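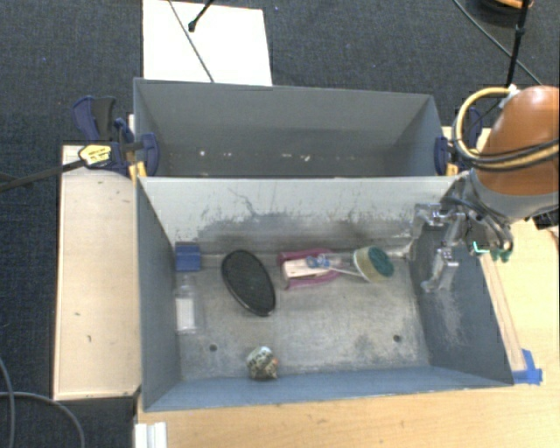
Graue Kiste, vordere von zweien, mit Flasche, Spülbürste und Kratzern

Wie bekomme ich die Schrammen aus meinen grauen Kisten?

Nisha Uniyal
Ich habe zwei graue Kisten geerbt und räume gerade die vordere aus. Die helle Zwischenwand ist unten flächig dunkel verschmiert, links der Mitte läuft ein verästelter Kratzer herunter, und der Boden hat Flecken und zwei runde Löcher. Spülmittel war beleidigend wirkungslos. Lohnt sich das noch, oder stelle ich einfach mehr Kram davor?

Lalit Upadhyay
Schmierstreifen gehen bei mir mit Schmutzradierer weg, wenig Druck, danach klar abwischen. Der Kratzer bleibt – mit dem wirst du alt. Erst an einer Ecke testen, sonst hast du hinterher einen hellen Fleck, der mehr auffällt als alles andere. Und die Flasche vorher rausnehmen, die rollt einem ständig in die Quere.

Wenceslao Mendoza
Eine Bürste liegt ja schon drin. Man könnte sie benutzen.

Jyoti Nigam
Löcher lassen, Wasser muss irgendwo raus. Meine Kiste sieht seit Dezember schlimmer aus und hält trotzdem.

Ähnliche Fragen
Spülbürste riecht muffig
Etiketten von Plastikflaschen lösen
Kisten stapeln ohne Deckel
Kalkränder am Kistenboden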